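Iced coffee at home: do you brew hot or cold?

beathag_u
I've been making iced coffee at home since January and it still comes out thin. I brew a normal pot, let it sit on the counter, then pour it over ice. By the time I'm halfway down the glass it tastes like brown water. What ratio is everyone using?

LCuautle
Your pot is too weak for ice. Use the same grounds with half the water and pour it straight over a full glass of ice. Leaving it on the counter makes it go flat.

florence_lemieux
Disagree on brewing hot. Cold brew in the fridge for 12 hours, coarse grind, then strain it twice. Less bitter, and a batch lasts me most of the week.

LCuautle
Cold brew tastes like chocolate milk without the milk. Fine if you like that. You lose everything good in a light roast. 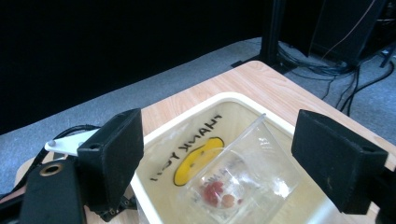 Does the kind of ice make a difference?
Bigger cubes melt slower, so the drink stays strong longer. Small crushed ice from a fridge door waters it down fast.

evaristo47
Coffee ice cubes. Freeze the leftover pot in a tray and use those. Problem solved and you don't waste anything.

florence_lemieux
I tried those for a month. They pick up freezer smell unless the tray has a lid.

evaristo47
Mine has a lid. Also I use them up in two or three days.

NoemiQ
Check your grinder before you change the ratio. Mine was set for French press and I was running it through a drip machine. Weak coffee hot or cold. Two clicks finer fixed it.

beathag_u
I buy it ground, the medium bag from the grocery store. I'll try half the water first and then the cold brew on the weekend. Florence, do you dilute yours?

florence_lemieux
Yes, one part coffee to one part water, or milk if I have it. Taste it before you add ice.

LCuautle
Post back with which one you liked.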